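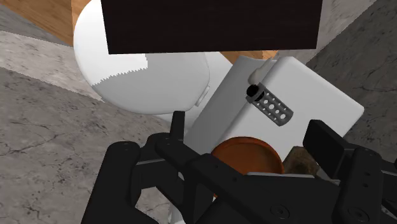

## 4. ¿Plato o tapa? Límites de la atribución funcional

La interpretación habitual del conjunto de Borkine descansa en una operación que rara vez se somete a examen: asignar a cada pieza circular de perfil bajo una función única y deducir de la suma de funciones una manera de comer. Radonjić sostuvo que la abundancia de platos indicaba un servicio individual en la mesa. Begović, con el mismo material, vio sobre todo tapas y propuso una cocina de cocción lenta en ollas cerradas. Que dos lecturas tan alejadas puedan apoyarse en las mismas cajas del almacén debería haber despertado más inquietud de la que despertó.

El inventario publicado recoge 408 fragmentos de cerámica común, de los cuales 221 figuran como tapas. No hemos encontrado en la memoria de excavación ningún criterio explícito que separe ambas categorías. Hay, eso sí, indicios de un criterio implícito: los bordes con engrosamiento exterior se inscribieron casi siempre como platos, mientras que los bordes simples pasaron a la columna de tapas, con independencia del diámetro. Es una regla cómoda para quien dibuja perfiles. Su valor funcional está por demostrar.

La dificultad no desaparece con las piezas mejor conservadas. Un disco redondo de color pardo anaranjado, de centro plano y borde liso algo más oscuro, como el de la figura 1, recuerda tanto a un plato como a la tapa de una olla de poco fondo, y la forma general no basta para decidir. En Isby se recurrió al asa central como rasgo decisivo – una solución razonable cuando el centro se conserva y se conserva sin asa o con ella. En Borkine la mayoría de los fragmentos son de borde, de modo que el rasgo que resolvería la cuestión es justamente el que falta.

Para estimar el alcance del problema seleccionamos 200 fragmentos y los sometimos a una segunda clasificación, sin acceso al inventario original. Se empleó primero el protocolo Dobson, que pondera el ángulo del borde y el acabado de la cara interna, y después una versión reducida que solo atiende al perfil. Los dos procedimientos discrepan con frecuencia entre sí, y ninguno reproduce el reparto publicado. Preferimos no ofrecer un coeficiente de acuerdo: con una muestra elegida por su estado de conservación, la cifra daría una impresión de exactitud que los datos no sostienen.

Las huellas de uso se invocan a menudo como árbitro. Solo siete fragmentos de la muestra presentan hollín en una única cara, y en tres de ellos el depósito se extiende sobre la fractura, por lo que es posterior a la rotura. Los restantes son compatibles con una tapa expuesta al humo, pero también con un plato arrimado al fuego para calentar comida. Begović cita estas piezas como prueba principal de su hipótesis; a nuestro juicio, apenas la hacen admisible.

Tampoco convence el recurso al paralelo etnográfico. Los hogares de Clultent, que Radonjić utiliza como término de comparación, empleaban el mismo recipiente para servir, cubrir y transportar alimentos, según su propia descripción. Si el paralelo es válido, perjudica la clasificación en dos categorías que pretende respaldar – y si no lo es, conviene retirarlo de la discusión.

En las secciones que siguen usamos la denominación neutra de «disco de borde bajo» y reservamos «plato» y «tapa» para las citas de trabajos anteriores. El cambio obliga a rehacer las tablas de distribución por estancia, y algunas de las concentraciones descritas en la zona norte dejan de ser reconocibles. Queda pendiente el análisis de residuos orgánicos, que podría distinguir contactos prolongados con grasa en una u otra cara, siempre que el lavado sistemático de las piezas durante la campaña de mayo no lo haya hecho inviable.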